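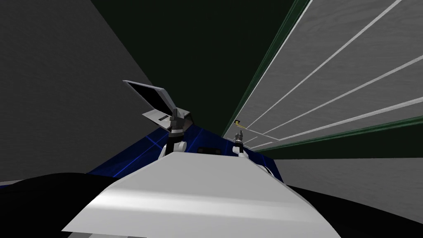

Epoxy floor coating still tacky after 11 days

gorndale_garage
Two-part epoxy over a concrete slab, 400 square feet, one coat. Mixed per the Werkolier data sheet and rolled on in April, slab at 549 on the moisture meter's relative scale. Most of it cured hard. A strip along the north wall still takes a thumbprint. Recoat over it or strip it?

Ibarra
Strip it. Tacky epoxy in one strip and hard epoxy elsewhere means an off-ratio mix, usually from scraping the sides of the bucket onto the floor at the end of the batch. It will not cure later. Scrape off what you can, wipe with denatured alcohol, let it flash off, sand the edges of the good coating to 80 grit and patch with a fresh batch. Mix for the full time on the label, then pour into a second bucket and mix again.

slabside8
What was the temp? Mine took forever in a cold garage but got there.

Hakemberg Coatings Shop
Check temperature before stripping. Measure the slab at the wall, not the air. Below 50 F many of these products stall, and a heater for 8 hours will show whether the strip firms up. If there is no change, follow the advice from Ibarra. Do not recoat over soft material in either case.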